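Poly/cotton blend polos: left chest print cracking after 11 washes 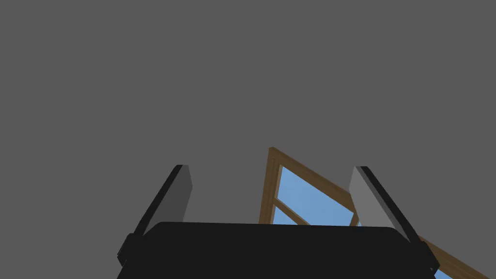 Gripper and window frame, gray background

fmessina_print
Order 3621, staff polos for Lellolgate, 50/50 blend, black and forest. Left chest logo, plastisol, one color (white) over a flash and a second hit. Customer returned 4 shirts with cracking along the placket side of the logo. They report 11 home washes. Same ink on the 100% cotton tees in that order has no cracking. Cure was set by the dryer display. Is this the garment or the cure?

Vemotside
Cure. A display reading is air or panel temperature. You need ink film temperature at the exit. Use a donut probe or strips. A pique knit holds more air than a jersey tee and the ink layer comes up slower at the same belt speed.

hoopandneedle
Disagree in part. Pique stretches more across the courses than a tee does. If the ink was not a stretch formula, it can crack fully cured. Left chest on a polo should be embroidered anyway.

Vemotside
Embroidery was not the question. Pull the print two inches across the width and release. If it splits on an unwashed shirt, the film is undercured or too thick. Do that before blaming the knit.

fmessina_print
Pulled two unwashed spares. Black split at the edge of the fill. Forest did not. Same belt speed for both.

Mathew
Were the black ones run first? A cold belt will do that. Also check whether you used low bleed white. On blends I slow the belt and lower the panel, then confirm with the probe. Running hotter on polyester brings the dye up through the white, and black is not immune to it.

fmessina_print
Black was first, yes. Low bleed white on both. I have ordered a probe.

hoopandneedle
Still worth adding a stretch additive within the limit on the ink maker's sheet. A cured print with no elongation will come back too, only later.

Giorgia Messina
Can the returned shirts go through the dryer again, or is it a reprint?

Vemotside
Reprint. A second pass can finish the cure on an undercured film but it will not close a crack. The unwashed black ones can be sent through again. Stretch test one before you do the rest.

Flovamen
Garment size matters as well. We get more returns on polos bought a size too small, all at the same spot next to the placket. Ask the customer which sizes came back.

fmessina_print
Sizes were mixed, two medium and two XL. Will post probe readings for both colors when it arrives.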